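Clendov publishes packing guidance for play food sets in nurseries and toy libraries

Clendov, the toy storage and lending supplier, has issued new guidance on packing small play food into transparent zip bags. The document covers bag selection, packing order, closing and shelf storage, and is intended for nurseries, toy libraries and after-school clubs that lend or rotate play sets. It is available from December as part of the Sitell range of storage notes.

The guidance follows a review of 42 lending sets held at the Lacson and Plerkach depots. Loss of single items between loans was the most common fault recorded, followed by splits at the bag side seams. Almost 12 per cent of the sets checked had at least one item stored in the wrong bag. Opaque tubs performed worst on this measure, as staff had to lift the lid to identify the contents.

"A bag that can be read from the outside saves a search," said Maricel Castillo, product manager for storage at Clendov. "The review showed that most wrong returns happened at the shelf, when sets were put away quickly at the end of a session."

The recommended method uses one bag per set. Long items such as a toy aubergine are placed along the length of the bag. Flat or wedge-shaped items such as a slice of watermelon are held upright by the narrow end and lowered through the open mouth, so that the broad face does not catch on the zip strip. 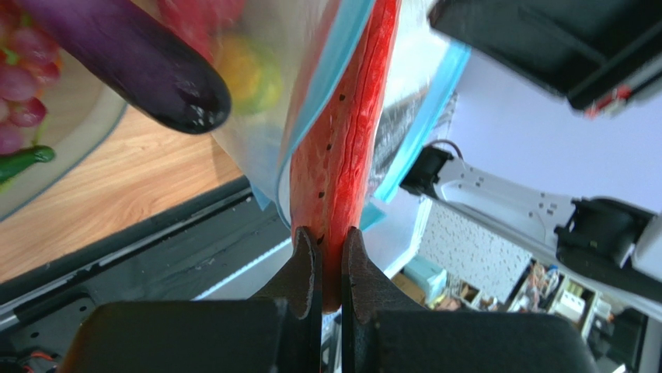

Does a frosted bag make the contents too hard to identify? Frosted film is acceptable for play food, where colour and outline are normally enough to tell one item from another, but clear film is preferred for sets with several pieces of the same colour.

Bag size should be chosen by the longest item in the set, with 4 cm of free length left below the zip. Bags filled beyond this point tend to open at one end of the strip during handling. Rounded items should go in first, towards the closed end, with long items next and thin items last. Hard items with pointed ends should not be pressed into the corners, where the film is under most strain.

Before packing, items should be wiped with a damp cloth and left to dry fully in air. Moisture sealed into a bag causes glossy surfaces to stick to each other and to the film. Painted items that have begun to flake should be withdrawn and replaced – they should not be returned to the set.

Closing and checking

The mouth of the bag should be supported at its upper edge while the other side is worked. A coloured zip strip is recommended, as the line of the opening can then be found easily against a pale table. Excess air is pressed out with the flat of the hand, starting at the closed end, and the strip is run shut in a single direction.
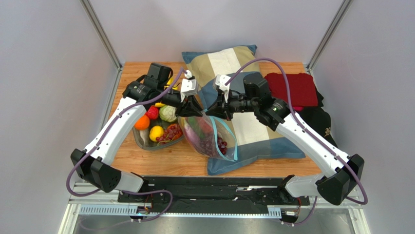
Storage and labelling

Filled bags should be stored upright in shallow trays, zip side up, with no more than 9 bags to a tray. Labels are fixed to the outside, below the zip, and should give the set name and the number of items. Adhesive labels should not cross the strip.

"We tested trays at several depths, and the shallow ones gave the fewest damaged seams," said Wojciech Wysocka, who led the review at the Plerkach depot. "Staff could also lift out one bag without moving the others."

Existing users of Sitell trays do not need to replace them. A printed copy of the guidance will be supplied with new tray orders, and copies may be requested from the Clendov customer desk.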